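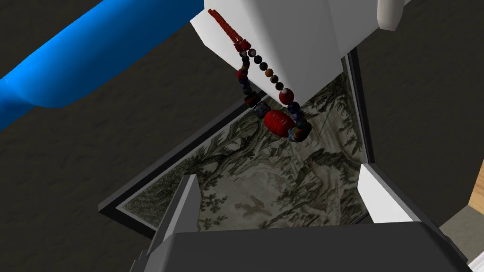
Ticket 1023: Wrist-view policy freezes when clutter textures are randomized
Project: Idska sim grasping
Opened by: Reinaldo Toledo
Assigned to: Cinzia Guerra
Status: Fixed, keeping open for the August rerun

Reinaldo Toledo
Training on the plain scenes is going great, but as soon as I switch on the full Serra object pack and random surfaces, the policy stalls with the fingers open. No error in the log. The action outputs just shrink to almost nothing. Same checkpoint, same seed, happens every time.

Cinzia Guerra
Love a bug that repeats! Can you turn off the object pack and leave only the surface swap on? I want to know which half is doing this.

Reinaldo Toledo
Done. Ran 2000 episodes with surfaces only. It still stalls, mostly when one flat texture fills a big part of the wrist view.
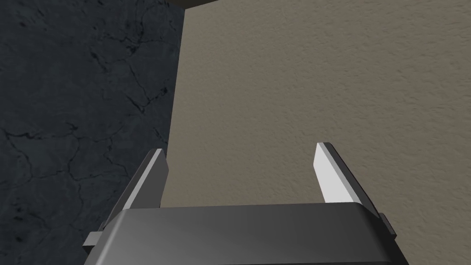
The depth channel is fine in those episodes, I plotted it. Color is where it goes wrong: the encoder features barely change from step to step, even while the arm is moving.

Cinzia Guerra
Found it, I think. The Weterex loader normalizes color per image, so a view with low contrast gets stretched until the speckle in the texture drowns out everything else. I switched to fixed statistics from the training set and added random crops — small change, two lines in the config.

Reinaldo Toledo
Wow, yes. Stalls dropped to 20 over another 2000 episodes, and the ones left are all near joint limits, so probably a separate problem. This is the best result we've had on the randomized set!

Cinzia Guerra
So happy with that. Merged to the Fullwood branch 2024-03-18. Please open a new ticket for the joint limit cases and attach the seeds.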